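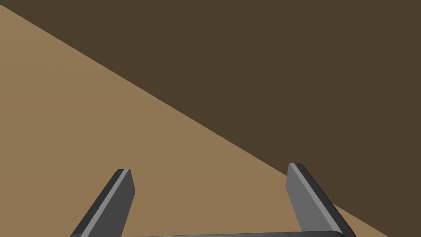 *Two grey robot fingers and a table, drawn by a computer.*

# How does a robot learn to pick things up?

Take a pencil from your table. Now put it back.

Was it difficult? Probably not. Your eyes found the pencil, your arm went to the right place, your fingers closed with the right force, and perhaps you were thinking of your dinner the whole time. When you were a baby you could not do it. You tried to take a toy and your hand went past it, or you pushed it away by mistake. You needed many months of practice.

A robot also has to begin somewhere. In this text I explain how people help a robot to learn with the help of **examples**, and why so many of these examples are made inside a computer.

## Rules or examples?

There are two ways to tell a robot what it must do.

The first way is to write rules. "Move forward by the length of a hand. Go down. Close the fingers. Go up." Rules are very good when everything stays in its place. In a factory where each bottle stands in exactly the same spot, a robot with rules can work all day and make almost no mistakes.

But imagine that somebody moves the bottle a little to the left. The robot follows its rules, closes its fingers on the air, and goes up again with nothing. It did what it was told.

The second way is to show examples. A person guides the robot to the bottle, and the computer keeps a record of it. Then the bottle is moved, and the person guides the robot again. Then it is a different bottle, or a cup, or a block. After a great number of these records, a computer program looks for what they have in common. It slowly finds a connection between what the camera sees and how the arm should move. We call such a program a **learning system**.

It is a bit like learning to catch a ball. Your teacher can explain it to you with many words, but you learn most of it from the balls.

## What is inside one example?

At our workshop in Jivholm we use a program called Nativby for this work. When we record one example, Nativby saves several things together:

- the pictures from the robot's camera, many of them, one after another like in a film
- the position of the arm at every moment
- how wide the fingers are open
- the instruction in words, such as "put the block in the bowl"
- whether the task was done at the end

One such example, from the start to the finish, is called an **episode**. It is the same word as for a television series, but our episodes are much shorter and the story is not so exciting.

Look again at the picture at the top. It shows only one moment. The two fingers are open and there is nothing between them. Past the straight edge of the table everything is plain dark brown. If you had only this one picture, could you say what the robot should do next? I could not. The learning system needs the pictures which come before and after, and the movements that belong to them.

The part of the robot with the fingers is called the **gripper**. You have five fingers on each hand, and this gripper has two. They are flat, a little like the two sides of a pair of kitchen tongs. With two fingers you can do more than you think. Try it at home: use only your thumb and your first finger, and keep them straight. Pick up a rubber, then a sock, then a coin. The coin is the worst!

## A table that you cannot touch

The table in the picture is not made of wood or plastic. You could not put your elbow on it. It is made of numbers, and the computer draws it for us, in the same way as it draws the roads and trees in a video game. A world of this kind is called a **simulation**.

In a good simulation things fall down when you let them go. They can slide and roll. If the fingers push a cup too hard, the cup tips over. The computer works out all of this again and again, many times in each second.

Why do people like to gather examples in a simulation?

**It is safe.** A real robot arm is heavy and strong. If it makes a wrong move, it can break a cup or hurt its own fingers. In the simulation you press a key and everything is whole again.

**It can be quick.** A computer can run several simulated tables at the same time. At our workshop it is eight. With real arms we would need eight robots, eight tables and a bigger room.

**It is easy to change.** Do you want a darker table? You change a number. Do you want the camera to look from another side? You change some other numbers.

There is also a problem, and it is an important one. The simulated world is simpler than ours. A real table has scratches, crumbs, and perhaps a round mark from a tea cup. The sun comes through the window and goes away again. The table in our picture is one smooth sandy colour from one end to the other, with no mark on it at all. A robot that has seen only tables like this may become confused by a real one.

The people who work with robots call this difference **the reality gap**. To make it smaller, they change the colours and the light in the simulation as often as they can, and they also add examples from real robots.

## Who moves the robot?

In the beginning, a person does. My colleague Fouzia Rind is very good at it. She holds a small controller, and when she moves her hand, the gripper on the screen moves too. When she presses the button, the fingers close.

I asked her what is the most difficult thing.

"To be calm," she told me. "If I hurry, I shake a little, and the shaking is in the recording. Then the robot learns to shake as well."

She also told me that she must not do everything in the same way. If she always comes to the block from the left side, the robot will know only the left side. So she comes from the left, from the right, from high up and from low down. Sometimes she goes a little bit wrong on purpose and corrects it, so that the robot can see how to correct a mistake.

A good session takes two hours, with a break in the middle. After that her hand is tired and the recordings become worse.

## Good examples and bad examples

When the recordings are finished, they must be checked. I do a part of this work. I watch an episode and I ask myself some questions. Did the block arrive in the bowl? Do the words of the instruction fit to what happened? Did the recording stop too early? Is there a long time at the start in which the arm does nothing?

If the instruction says "red block" and the gripper took the blue one, then this episode would teach something false. I can correct the words, or I can put the episode away. We do not always throw the failed ones out. Some learning systems can use them, if they are clearly marked as failed. What is really harmful is a failed episode with the label "done".

Perhaps you think that this checking is boring. Sometimes it is, a little. I drink a lot of tea in March, when we have the most to check.

## Try it yourself: the sleeping robot

For this game you need a friend, a scarf, a cup and a few small things, for example a spoon, a rubber and a toy car.

1. One of you is the robot. The robot sits at the table and closes their eyes under the scarf. The robot may use only the thumb and the first finger of one hand.
2. The other one is the guide. The guide puts the cup and one small thing on the table.
3. The guide takes the robot's wrist gently and moves it to the thing. When the guide says "close", the robot closes the two fingers.
4. The guide moves the hand above the cup and says "open".
5. Repeat this a few times, and leave everything in the same place.
6. Now the robot tries it alone, still with the eyes closed.
7. Then the guide moves the cup secretly, and the robot tries again.

What happened in step 7? Talk about it together, and then change places. You can also take off the scarf and see how much your eyes help you.

## Words to remember

**Episode:** one recorded example of a task, from the start to the finish.

**Gripper:** the part of a robot which holds things.

**Learning system:** a computer program that finds out what to do from many examples.

**Reality gap:** the difference between a simulated world and the real one.

**Simulation:** a world made by a computer, where you can try things.

*Text: Annick Courtois, Jivholm*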